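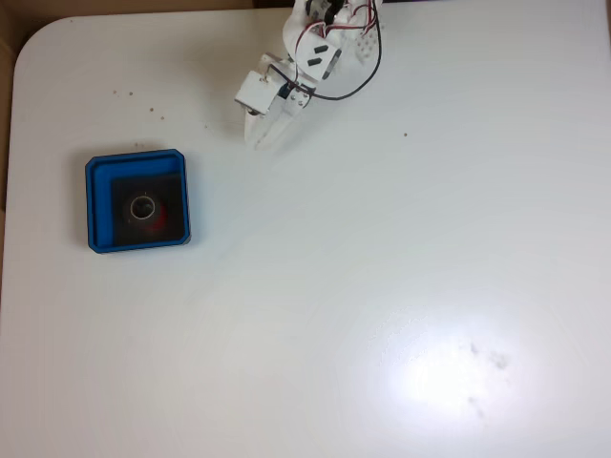 What time does the Bramwood morning ride start in April?
We meet at 7:30 at the bakery on Veloso Street and leave ten minutes later. The route is 19 miles, mostly flat, with one stop for coffee near the old bridge. Please check your tires and brakes the evening before, as the bike shop is still closed at this hour. Anisa Setiawan will lead the slower group, and Senyo Mahama will ride with the faster one. New riders are welcome in both groups. A helmet is required, and a front light is a good idea for the first part under the trees. If it rains hard, we will have breakfast only. To borrow a bike, write to Eduardo Teixeira.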